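Slow Tables: what I learned from running a supper club in a town that goes to bed at nine
Speaker notes, Ketbridge Library talk, Tuesday evening slot 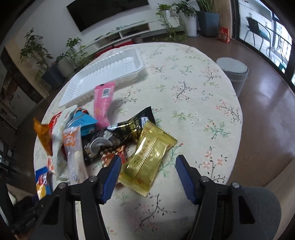

Slide 1. The flowery tablecloth and a gold foil snack packet.

(Leave slide 1 up while people find seats. Check the mic. Water on the left, clicker on the right, don't mix them up like at rehearsal.)

Hi everybody, thanks for coming out. I know parking is terrible on library nights and I know at least a few of you are missing choir. I'll try to be worth it.

So I've been running a supper club out of my house for six years. It's called Siriwan, after the first restaurant I ever loved, which closed before I was old enough to pay for my own dinner there. People ask if I'm a chef. No. I worked in the billing office at a tile company in Roltbridge and I learned to cook from library books, a lot of them checked out from this very building and a couple returned late. Sorry about the sauce on the braising one.

Tonight is mostly about tables, and how the way you set up a meal changes how people talk to each other. There's some stuff about money too, and I'll take questions at the end.

(Slide 2, seating plan)

Okay, the first dinner. I did everything wrong! I'd borrowed two long folding tables and pushed them end to end, like a wedding, and I put out place cards, and I was so proud of those place cards. What happened was that the people at one end had a wonderful time and the people at the other end talked about gutters. And the folks in the middle had to keep picking a side, like they were watching tennis.

Long tables look great in magazines. I still love how they look. But if you've got strangers coming, go round if you possibly can. Everybody can see everybody's face, and there's no bad end to get stuck at. When someone tells a story the whole table gets it, and when someone's quiet you notice sooner.

(Pause here. Ask who has a round table at home. Wait for hands.)

Great, hang on to those. If you ever see one at a yard sale, buy it and figure out the car situation later. I drove home from Roltbridge once with the trunk tied down with a bathrobe belt.

(Slide 3, cloths)

Tablecloths. I used to think white was the grown-up choice. White makes people nervous. They hold their glass like it's full of paint. Put down something with flowers all over it and shoulders drop, I've watched it over and over. A pattern forgives you. Someone spills, they dab it, the conversation keeps going, and you don't get that awful three minutes where four people are up hunting for salt and club soda.

Cream background, busy print, washable. Those are my whole requirements. I buy them secondhand and I don't iron, I just hang them damp and pull on the corners.

(Slide 4, the first ten minutes)

This is my favorite part of the talk, so if I speed up, somebody wave at me.

The first ten minutes are the hardest. People have their coats on, they don't know where the bathroom is, they brought wine and they don't know if they should hand it to you or put it down. For the longest time I filled that gap with fancy appetizers. Little tarts! I made little tarts for a year and a half. And I was in the kitchen the whole time finishing the tarts, so my guests were standing around alone, looking at my bookshelf.

Now I buy snacks. Store snacks, in packets, right on the table. I felt guilty the first time, I really did, and then I listened from the kitchen and people were laughing. A packet is a thing you can pick up and offer to the person next to you. Somebody says oh, I haven't had these since college, and off they go. I couldn't get that out of a tart.

(Skip the tart recipe joke if running long.)

(Slide 5, money)

People always want to know about money, so fine. I ask for 35 dollars a seat. That covers the food, the dish soap, and a bit toward replacing whatever breaks. In my best year the club took in almost 4,000 dollars and I spent nearly all of it on groceries. So if you came tonight hoping for a business plan, I apologize, there are cookies by the door.

What I would say is, charge something. I tried doing it free one January and half the seats were empty. Once people had paid, they showed up, even in sleet.

And check the rules where you live before you take a cent. Mine took two phone calls and one very boring form.

(Slide 6, when it goes wrong)

The Tundia night. Tundia is what I call my oven, it's a long story and it involves a sticker. She quit in the middle of a pork shoulder with a full house waiting. I had cabbage, eggs, rice and a jar of chili crisp. So we had fried rice at ten at night, and two of the guests from that table still go hiking together.

(Don't tell the fire alarm story. Okay, tell it if they look sleepy.)

(Slide 7, try it)

If you want to start, start small. Ask one person you know and let them bring someone you don't. Make a soup. Put the phone basket by the door if you like, I gave up on mine. Eat earlier than you think, since this is Ketbridge and folks start yawning at 8:30.

(Questions. Repeat each one into the mic for the people in back. Sign-up sheet for the next supper is on the clipboard by the cookies.)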